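Elwood cell: processor held directly under the slot frame, pose estimate jumps between frames

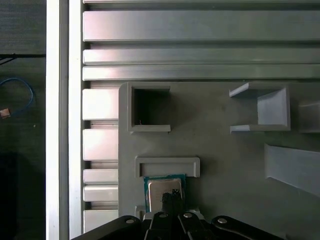 Issue 48

Opened by: Gitau Waweru
Opened: 6 August 2023
Component: Suritier perception, slot pose estimator
Status: Closed, one follow-up left open

Summary
During the insertion routine the planner stops at the pre-insert pose with the processor held near the rectangular slot frame on the fixture plate. The target pose from the wrist camera then jumps sideways. The planner treats the jump as real and replans, and the chip goes down on the raised wall of the slot frame. Force limit trips, arm retracts, run is marked failed.

Steps to reproduce
Load the Elwood cell config in Skudinano.
Start the insertion routine with the processor already gripped.
Let it reach pre-insert and watch the target pose topic.

Expected
Target pose stays put while the arm is stationary.

What happens
The pose holds for a moment, then flips to a second solution and sometimes flips back. Out of 48 runs, 36 went in and the rest tripped the force limit.

Log
[perception] slot_frame: 2 candidates, selected id 0
[perception] slot_frame: 2 candidates, selected id 1
[planner] target moved, replanning
[control] force limit reached, retract

Notes

First thought was the hand-eye calibration. Redid it and got nearly the same numbers as before, so I put the old file back. No change in behaviour.

Next I fixed the exposure. The extrusion bars along the top of the view are bright and reflective, and so is the tall vertical rail on the left. With auto exposure on, the grey of the plate shifted whenever the arm moved. Fixing it made the plate steadier in the image but the flips carried on, only less often.

Then I saved the edge maps. The estimator looks for a closed rectangle. The slot frame is light grey on a light grey plate, so its outline is weak, and the soft shadow under it falls on the top edge of the chip's substrate. The detector was joining the two. The heat spreader also has a faint rectangular outline round its raised centre, and in some frames that was taken as the inner edge of the slot. So candidate 1 was the chip itself.

Checked whether the square pocket near the top left of the plate was ever picked up. It was not – the size filter throws it out.

Fix
Added a mask for the gripper links, the fingertips and the held part, projected from the joint state and the grasp pose. Edges inside the mask are dropped before the rectangle search. The planner now also ignores a target change while the arm is stationary unless it lasts for 4 frames in a row. Koech reviewed both changes and asked for the frame count to be a parameter, now slot_hold_frames.

Result
Ran the same 48 again with the mask on. No flips in the log and no force trips.

Left open
The mask assumes the grasp pose is right. If the chip slips in the fingers, the mask will be in the wrong place and the old fault could come back. Needs a check on the held part's pose before the mask is drawn – I will raise it separately under Suritier.

Closing this one.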